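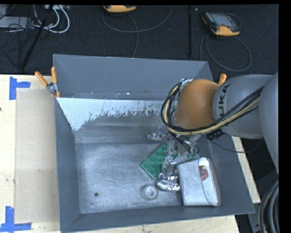

Odds and ends in the metal bin at Retska: a green toy building plate, a crumpled silvery piece like foil, a grey and white case.

Small stuff wanted as Retska widens its collection

Loose toy bricks, odd lids, bits of games, cases with nothing to go in them. The reuse shop at Retska will take the lot from this month, after a trial run over the summer that brought in 412 items and found new homes for 154 of them.

Until now the shop on Ekpo Road only took whole things. A full jigsaw, a lamp with its plug, a pair of shoes. Anything with a part missing was turned away at the counter and mostly went in the household rubbish.

From October it goes in the small items bin instead. Doors open at 9am, last drop-off 4pm, use the side entrance as the front is still being painted.

"People kept coming in with one piece of something and looking a bit sheepish about it," said Saadet Işık, who manages the shop. "A base plate from a building set, say. No box, no bricks. Well, there's a family in Clastov with all the bricks and no base plate. We want to get the two of them together."

Building plates and bricks are the most asked for, she said. Next come board game pieces, jar lids and the little feet off furniture. Hard cases go well too, whatever they were made for, and one customer has had several for keeping fishing bits in.

What happens to it all

Everything gets tipped out and sorted on the day it comes in. Toys to one side, metal to the other, then the awkward things that could be part of anything. Rings, discs, caps. Those are kept for two months in open trays near the till and anyone can have a rummage.

Foil and other scrap metal is pulled out and sent on for recycling with the cans. Ms Işık asks that food trays are rinsed first. Toys are washed before they go on the shelf, so expect a few days wait between dropping something off and seeing it for sale.

Prices are low. Most small parts are 20p, larger plates and cases up to £2. Children picking out a single brick don't get charged, or havent been so far.

Not everyone was keen. When the plan was first put up on the shop noticeboard one regular wrote underneath it that the place would turn into a junk drawer. Ms Işık has left the comment up. "It is a junk drawer. A sorted one."

The trial figures are mixed if you look at them closely. The toys went fast, the first trays cleared inside a morning. Kitchen parts were slower, and hardly anyone wanted the curtain hooks. What had not been claimed by the end of August was split between the craft table and recycling. The shop wants 450 items in by Christmas and would like a better share of them taken home again.

A list of wanted parts is going up in the window, with space to add your own. Already on it last week: a green plate to finish off a toy farm, a dial for a kitchen timer, the silver top hat from a board game, and a lid "for a blue teapot, chipped is fine".

Festville library will have a copy of the list at the front desk as well, for those who can't get over to Ekpo Road. Parts can be reserved by phone and held until the end of the week. No posting, sorry, the shop hasn't got the staff for it.

What they can't take

No batteries, loose or fitted. Take them out before you come, please. No broken glass, no medicines, no paint. Nothing sharp unless it is wrapped and labelled. Electrical bits still go through the main counter becuase they have to be tested.

Bags and boxes are fine for carrying things in but will be handed back to you. If you know what a part came off, write it on a scrap of paper and tape it on. A guess will do. Brand, rough age, anything at all, it saves a lot of head scratching in the sorting room.

Anyone from the Clastov side should note that the footbridge is shut for repairs and the way round by Mill Lane adds ten minutes on foot. There is short stay parking behind the shop, two spaces, and bikes can be left against the railings.

A swap morning for building bricks is planned for later in October, 10am until noon, at the shop. Bring a tub, take a tub. Under eights will need a grown-up with them. Date to be put in the window once the painting is finished.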